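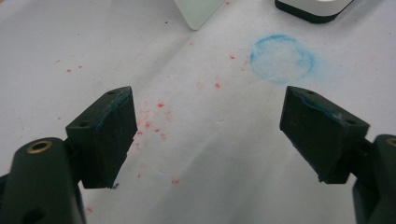
4. Tâche « plan de travail » : préparation, démonstration, essai autonome

Cette section concerne la pince à main Skallireo et le logiciel Grirnis à partir de la version 11. Elle suppose que la pince est déjà étalonnée (section 2) et que l'opérateur a suivi l'exercice de prise simple (section 3).

4.1 Ce que la tâche permet d'évaluer

Débarrasser une table et l'essuyer reste une tâche difficile pour une machine. Prendre un objet épais posé à plat fonctionne dans la plupart des cas. Saisir un panneau mince et lisse par la tranche, repérer une tache pâle sur un fond clair ou ramasser une miette sans l'écraser échoue encore souvent. La tâche « plan de travail » réunit ces trois situations. Un bon résultat ne signifie pas que le bras peut être laissé seul dans une cuisine ou un atelier.

4.2 Avant de commencer

1. Recouvrir la table d'une feuille ou d'un tissu clair. Les plis légers sont admis. Retendre la feuille si un pli soulève un objet.
2. Vérifier le serrage des deux vis sur le dessus de chaque mors.
3. Examiner les faces de prise. Une trace de couleur sur l'arête n'empêche pas de travailler, mais elle peut se déposer sur le verre. Essuyer avec un chiffon sec.
4. Remplacer le mors si la garniture se décolle à la jonction. Un coin simplement ébréché se note dans le carnet d'entretien.
5. Ouvrir la pince à fond, puis la refermer à vide trois fois.
6. Dans Grirnis, choisir Tâches > Surfaces > Plan de travail et saisir le nom de l'opérateur.

Remarque : ne pas changer la feuille entre deux démonstrations d'une même série. Les marques qu'elle porte servent de repères et le logiciel signale une erreur 3702 si le fond ne correspond plus à celui de la première prise de vue.

ATTENTION : le verre peut glisser sans bruit entre les mors. Porter des lunettes et des chaussures fermées, y compris pendant les démonstrations à la main.

4.3 Objets et salissures

La série de base comprend un panneau de verre dépoli, un accessoire blanc aux angles arrondis et deux types de salissures sèches : une marque annulaire bleue et de petits grains rouges. D'autres objets peuvent rester au fond de la table s'ils ne gênent pas le passage des doigts.

Les grains peuvent être dispersés librement. Éviter seulement de les placer sous le panneau au départ, sauf pour la variante « caché » décrite en 4.7.

4.4 Démonstration à la main

1. Tenir la pince au-dessus de la feuille, mors ouverts, sans toucher la surface.
2. Lancer l'enregistrement et attendre le signal sonore.
3. Approcher l'accessoire blanc par ses grands côtés. Fermer lentement.
4. Le déplacer vers la zone de rangement et le poser à plat. Ne pas le lâcher en hauteur.
5. Revenir au panneau de verre. Présenter les mors de part et d'autre de la tranche, puis fermer jusqu'au contact.
6. Incliner le panneau avant de le soulever.
7. Le déposer dans la zone de rangement, ouvrir, reculer la pince dans l'axe.
8. Arrêter l'enregistrement.

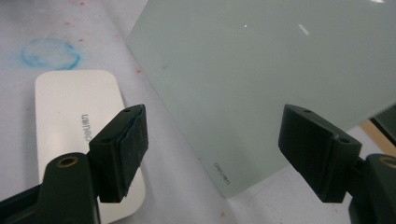
Fig. 4-2. Panneau de verre incliné et accessoire blanc, tous deux marqués « deli », devant les mors ouverts.

Les reflets sur le verre perturbent la détection des bords. Si le contour affiché par Grirnis saute d'une image à l'autre, déplacer la lampe ou tourner légèrement la table. Ne pas coller de ruban sur la tranche : le modèle apprendrait à suivre le ruban.

Une démonstration hésitante peut être conservée. Supprimer celles où la main libre de l'opérateur touche un objet.

4.5 Essuyage

1. Placer le tampon d'essuyage dans les mors, face absorbante vers le bas.
2. Poser le tampon en dehors de la marque bleue.
3. Avancer par bandes parallèles, en recouvrant à chaque fois la moitié de la bande précédente.
4. Terminer par les grains rouges, en les ramenant vers un bord.
5. Soulever le tampon et photographier la surface avec la commande Contrôle.

Sur papier, une marque poudreuse s'étale plus qu'elle ne s'efface. Le seuil de propreté est donc réglé assez bas à la livraison (Paramètres > Seuil > 200). Mercedes Quispe, au laboratoire Mumen, conseille de ne pas le relever avant d'avoir terminé une série complète.

4.6 Essai autonome

1. Monter les mêmes mors sur le bras. Ne pas utiliser une paire neuve pour cet essai.
2. Limiter l'effort de serrage au niveau 2.
3. Dégager la zone et garder l'arrêt d'urgence à portée de main.
4. Charger le modèle, puis appuyer sur Départ.
5. Noter chaque étape séparément : saisie, transport, dépose, essuyage.

La série de référence compte 260 démonstrations. Avec moins, le bras réussit parfois la saisie de l'accessoire blanc mais aborde le verre trop haut.

ATTENTION : ne jamais rattraper un panneau qui glisse. Appuyer sur l'arrêt d'urgence et laisser tomber.

4.7 Variantes

Caché : des grains se trouvent sous le panneau. Le bras doit ranger le verre avant d'essuyer.
Encombré : deux objets supplémentaires sont placés au fond de la table.
Retourné : le marquage du panneau est à l'envers pour l'opérateur. Aucun réglage à modifier.

4.8 En cas d'échec

La pince se ferme à vide : refaire l'étalonnage de la section 2.
Le panneau pivote dans les mors : nettoyer les garnitures et saisir plus près du milieu de la tranche.
Le bras essuie une zone déjà propre : une ombre de pli est prise pour une tache. Retendre la feuille et enregistrer un nouveau fond.
Le message 3702 persiste : supprimer la série en cours et reprendre au point 4.2.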